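Last updated: April 2020

To: Playroom materials list
From: Antonina Kravchuk
Re: Contents of the small sorting sets

Junhao Li wrote:
> Could the office confirm which pieces belong in the bowl set?
> Our center received 26 sets, and the packing sheet
> mentions only "bowl and contents."

Dear colleagues,

The set consists of one round wooden bowl, one mint-green block and one red plush piece with a light green top. Centers should check each set against the pictures. 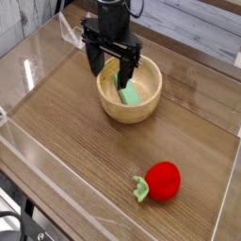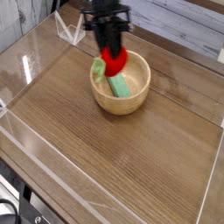
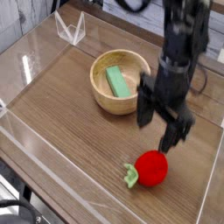
The red piece is entered in the Segura inventory as "plush, red." Please keep that wording on your own sheets, as some centers have written "tomato" and others "strawberry," and the counts could not be matched.

Bowls should be stored upright on an open shelf. Plush pieces are to be brushed lightly before they are returned to the set. Requests for replacement pieces must reach Si-eun Oh before the end of May. Over 40 requests are already on file and will be handled in the order received.

Sincerely,
Antonina Kravchuk
Materials Office, Segura

Recent messages
Shelf labels, second printing
Return of borrowed puzzles
Medel order forms

Contact the list owner | Back to top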